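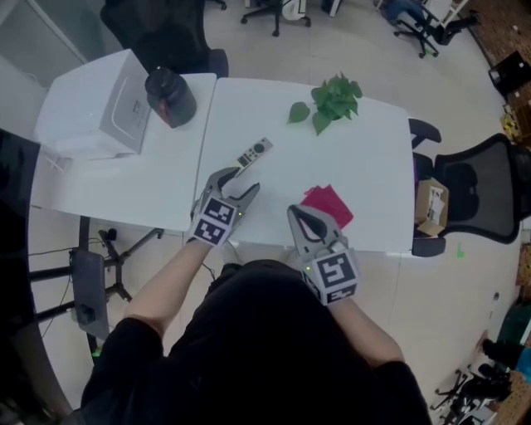

Tincuța Pană keeps her equipment budget in a spreadsheet with 11 tabs, and when I got to the Davora office she had it open on the tab called "Things we forgot." I liked her right away.

I'd gone over there in August 2022 wanting to talk about money. I write plenty about what robots can do, and people send me plenty of email asking what they should buy, and those two conversations hardly ever meet. Tincuța runs purchasing and planning for Davora's manipulation group, a small team that teaches robot arms to do tabletop chores: picking things up, folding, putting stuff away. Most of the teaching is done by people holding grippers in their own hands and doing the chore themselves. The arms come in later. So does the bill for the arms, and that was the part I wanted to hear about.

"Everybody asks for the arm first," she told me, before I'd even found a chair. "The arm is the exciting thing in the catalog. I get it! I wanted the arm too. But I had a year of budget and I had to ask what we'd be doing with it in month two, and the answer was, we'd be looking at it."

So she flipped the order. The first money went to handheld grippers, the second chunk to people's hours, and the arm got pushed to October at the earliest. She showed me the original request from the engineers, which had one arm, one mounting frame, a controller, and then a single line at the bottom that just said "misc." (She has since banned the word misc.)

What went into that line, I asked?

"Everything! Tables. Tape. Cables, so many cables. Replacement finger pads. Printed markers for the gripper cubes, because those get scuffed and then the tracking gets unhappy. Stuff to pick up."

The stuff to pick up has its own tab, by the way. Remotes, cloths, bits of plant. She used to let people bring things from home, and that was fine until someone needed the same object again weeks later and it had gone back to a kitchen somewhere. Now she buys household things in threes and writes down where they came from. Leaves she can't do much about. "A plant cutting is a consumable," she said, very seriously, and then laughed at herself for saying it.

Nigel Catterall wandered in at this point with a coffee and a gripper under his arm. Nigel does a lot of the actual recording sessions, and he's the one who ends up living with whatever Tincuța buys. They bicker in a friendly way, and I mostly just let the recorder run.

His big thing is weight. They looked at two handheld models before buying, one from Belleo and one from Orkard, and on paper the Belleo was the obvious pick. It cost less and the fingers opened wider. Nigel asked for a loan of both and used each for a full working day, and by the afternoon his wrists had made the decision for him.

"You hold one for five minutes at a trade show and it's lovely," he said. "Try folding a towel with it 80 times."

They went with Orkard. Tincuța had to go back and defend the higher price, and she did it with Nigel's session log: how many recordings he got through with each, how many he had to throw away, when he started taking longer breaks. I asked whether that worked on the people upstairs. "It worked better than a brochure," she said. "I put cost per usable recording at the top of the page. The price of the gripper was further down."

I think that's the most useful thing I heard all day, so I'll repeat it for the folks who write to me asking which gripper is cheapest. Work out what one good recording costs you, with the person's time in it. You may find the sticker price moves the answer a lot less than you expected. Or you may not — if you're only doing a few weeks of this, the cheap one could be perfectly fine, and Tincuța said so too.

She's less sure about how many to buy. They started with 3 pairs. One pair is in use, one is charging or being cleaned up, and one is a spare, and the spare has a way of turning into a parts bin. Nigel would like a fourth pair. Tincuța would like him to stop taking screws out of the third.

"I only borrowed them," Nigel said.

"There's a tab," said Tincuța.

We got onto furniture, which I hadn't planned on, and it took up a good half hour. The tables were a sore subject. She'd been quoted for a proper workbench with adjustable legs and decided against it, and now and then she has regrets. Plain office tables pushed together do the job for handheld work, but an arm has to be bolted to something that won't wobble, and she knows she'll be paying for that bench in the end. It's sitting in next year's column already. She figures a year of handheld work will tell them how big the bench should be, and she'd sooner guess once, with information.

Floor space she fights for like cash. Chairs drift in, boxes land on the chairs, and then there's nowhere to stand. She tried to get storage added to the plan and was told the room already had shelves. "It has shelves," she agreed. "Have you seen what's on them?"

The company that's likely to get the arm order is Krishnan, though nothing had been signed when we talked, and she was careful about it. What she wanted from them was a quote with the boring bits included: shipping, installation, a spare set of joint covers, training for two people, and what happens when something breaks in year three. The first version she got back had none of that. The second had most of it and was a good deal bigger, and she was oddly cheerful about the number.

"I'd take the big honest number now," she said. "I can plan around big. What I can't plan around is a surprise invoice in the spring."

Nigel, for the record, is still hoping for the arm before October. He's been measuring the doorway. Tincuța hadn't known that until he mentioned it, and she turned back to the laptop, went to "Things we forgot," and typed in "door."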